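Fustier Learning Center
Parent and Staff Council
Minutes of the November meeting

Held Wednesday at 6:30 p.m. in the downstairs room

Present: Marietjie Sithole (chair), Arvo Pesonen, Khải Đào, Ottilie Kuster (minutes)
Apologies: Abilio Pacheco, who sent written notes on items 3 and 6

1. Minutes of the last meeting

Approved with one change. Under "Parking," the words "both gates" should read "the side gate." The front gate was never part of that discussion.

Matters arising: the lock on the side gate has been replaced. Keys are with the office. Arvo still has one of the old keys and will drop it off. The letter to the neighbors about early deliveries went out and has had one reply, which was friendly and asked for the name of the driver's company. Khải has passed this on.

2. Enrollment and mornings

Khải reported that 124 children are now on the roll across the morning and afternoon groups. The morning groups are full. Three families have asked to move from afternoon to morning in the new term and have been told they are on a list.

Arrival is still crowded between 8:15 and 8:30. Marietjie asked whether the older group could use the garden door. Khải said it could, provided a staff member stands there until it is closed, and that this would take one person away from setting up breakfast. Arvo thought breakfast could start ten minutes later on those days. Khải was not in favor, as some children arrive hungry and the kitchen already runs close to time.

Agreed: try the garden door for two weeks, with breakfast at the usual time, and report back.
Action: Khải

3. Budget

The written figures were circulated before the meeting. Spending on cleaning supplies is over the line for the second month. Abilio's note says part of this is a delivery that was charged twice, and he has asked the supplier for a credit. The rest is the price of paper towels.

The fall sale raised 2,000 dollars after costs. This is already in the account. Marietjie reminded everyone that the money was raised for learning materials and the reading corner, and the posters said so. It should be kept on its own line and not used to cover the cleaning overspend, even for a short time. All agreed.

Ottilie asked for the cash float to be returned by Friday. Arvo has it.

4. Learning materials and storage

Long discussion. The shelves in the early numbers area are overfull, and sets get mixed when several groups use the room in one day. Khải would like fewer sets out at a time and the rest kept in closed cases that staff can carry from room to room. Number figures would be kept flat in folders and loose blocks in the cases, sorted by the teacher at the end of the session.
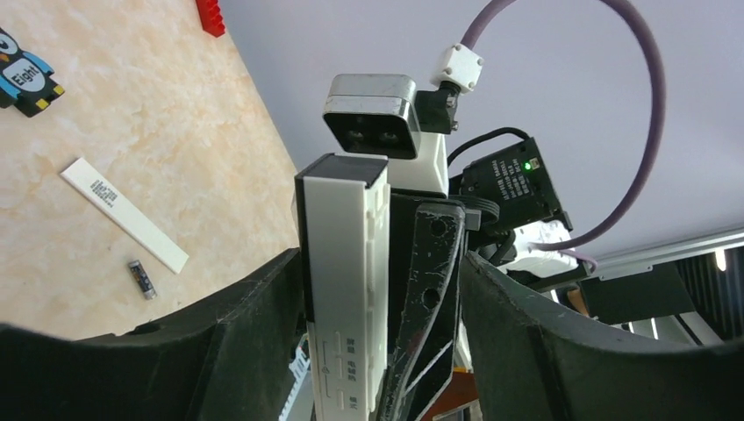
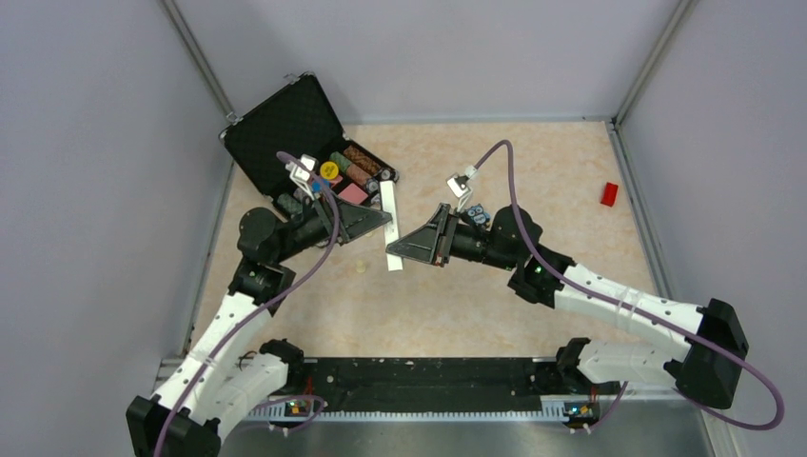

Storage cases
Ottilie had prices for two kinds. The Bandent case is heavier and has a longer guarantee. The Grarkik case is lighter and cheaper, but the replacement lining has to be ordered separately. Arvo asked about the weight once a case is full, as two of the afternoon staff have asked not to lift anything heavy. Khải offered to fill a box with blocks and weigh it on the kitchen scale.

Marietjie was not sure that new cases are needed at all if the tall cupboard in the hall is cleared. It currently holds old display boards, a broken fan and the costumes from two summers ago. Khải said the cupboard is too far from the small room to be useful during a session, but could take the sets that are resting.

Agreed: clear the cupboard first. Buy one case of each kind, use them until the end of term, and then decide. Cost to come from the sale money.
Actions: Ottilie to order; Arvo and Khải to clear the cupboard. Anyone who wants the display boards should say so before the weekend.

Labels: staff would like each set labeled with its contents so that missing pieces are noticed the same day. Khải has a draft list. Marietjie asked for the labels to be in large print. The list should also say which sets have small parts and must not go into the toddler room.

5. Reading corner

The carpet has been cleaned but the stain near the window is still there. Two quotes were received for new shelving. The Xiong quote includes fitting and removal of the old shelves. The other does not include removal, and the company has not answered Ottilie's second message.

Arvo preferred low shelves along the full wall. Khải asked for a gap under the window so that the radiator can be reached. The Xiong drawing does not show the radiator, and Ottilie will ask for a corrected one before anything is signed.

Book donations: more have come in than can be used. Several boxes are adult novels and one is mostly magazines. The next newsletter will ask for picture books in good condition only, and for donors to bring them to the office instead of leaving them on the step, where one bag was rained on.
Actions: Ottilie (drawing), Marietjie (newsletter)

6. Winter open house

Abilio's note proposes an afternoon start, as the evening event last year ended late for the younger children. There was support for this, though Arvo pointed out that parents who work until five would miss most of it. After some discussion a start of 3:30 p.m. and a finish of 6:00 p.m. was agreed, with the song time moved to 5:15 p.m. so that more parents can hear it.

Food will be soup and bread. Families will be asked to tell the office about allergies on the sign-up sheet, which goes up next week. Coffee urn to be borrowed from the church hall again. The extension cord used last year was too short to reach the back table, and Arvo will bring a longer one.

Marietjie will write to families with the new times. Khải asked that the letter say clearly that children stay with their own adults after pickup.

7. Any other business

The clock in the downstairs room is still on summer time. Khải will change it.

A parent has asked whether scooters can be left inside during the day. The hallway has to be kept clear, so the answer is no for now. Arvo will look at the cost of a rack by the side gate.

Ottilie will be away for the next meeting. Abilio has agreed to take the minutes.

8. Next meeting

Same room, 6:30 p.m. Items for the agenda to Marietjie a week ahead, please.

The meeting closed at 8:05 p.m.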